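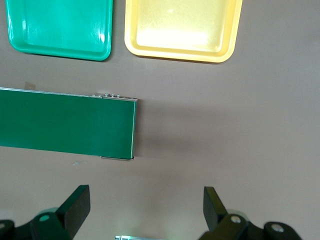 Fellthorpe Firsts is a folder of short written memories, all of them about the first time somebody remembers being properly frightened, thrilled or told off as a child. I started it with my own and then couldn't stop asking other people for theirs. Everything sits in two subfolders, green and yellow. Green is for memories the teller is sure of. Yellow is for the ones that come with a "but my sister says it was me who fell in", and I have to admit those are my favourites.

What's in it

Plain text files, one memory to a file. The longest is 500 words, which was the limit I gave people (a few grumbled, and one person sent me a second memory made entirely of the bits she'd had to cut from the first!). Each file has a short header with a made-up first name, the age the teller thinks they were, the place, and whether the piece was written by hand, typed, or spoken to me and typed up afterwards.

The places are mostly Clalthorpe and Fellthorpe, with a good handful from Jurau, where my mother's side of the family comes from. I haven't tidied the place names. If somebody wrote "the bakery end" and left it at that, so did I.

There's also a file called odds.txt for scraps too short to stand alone. One is just a line about the smell of a wet school coat. I like it a lot and had nowhere else to put it.

How I collected them

I asked. At family dinners, on the bus, in the queue at the chemist. Later on Alper Kırmızıgül heard what I was up to and sent the question round his evening writing class, and his lot were far more organised than mine. His pieces came in typed with proper paragraphs. Mine came on the backs of envelopes.

The question was always the same: "What's the first time you remember your heart going fast?" I tried a few other wordings at the start and got very polite answers about holidays, so those aren't included.

For the spoken ones I made notes while the person talked and typed them up the same evening, then read them back over the phone. People changed things. One man took out his brother altogether. Whatever they settled on is what you'll find in the file.

Spelling and such

I left spelling alone in the handwritten pieces. In the spoken ones the spelling is mine, so blame me. Anything I couldn't read is marked with three question marks in a row. There are 6 files like that and I've listed them in unclear.txt, in case you fancy having a go at my uncle's handwriting from the scans.

The Jurau memories were mostly told in a mixture of languages. I put them into English myself and kept the odd word where I had no decent match. My translations are on the plain side - the tellers were funnier.

Things to watch out for

Ages are guesses. Three people told me they were six and then described a school you couldn't start until later. I left it as they said it and put a note in the header.

Some of these are sad. There's a hospital in a few, and a dog that doesn't come home in one called Koutsoukos (that was the dog's name, after a neighbour, who I'm told was flattered). If you're reading them out to children, have a look through first.

Please don't treat the folder as a picture of what childhood was like in any of these places. It's who I happened to know, plus one writing class.

Using it

Read them, print them, set them as a warm-up for a writing group. Everybody who gave me a memory agreed to that. They did not agree to being tracked down, so please don't try to work out who's who, even if you grew up in Clalthorpe and think you recognise the pond.

If you'd like to add one, send it to me as plain text with the age and place at the top. Typed is easiest but envelopes are still welcome.

Changes

July 2022: moved the pond story from green to yellow after a long phone call with the teller's sister. Fixed the header on the bonfire piece, which had the wrong place. Added the last of the Jurau memories, which I'd been promised back in April.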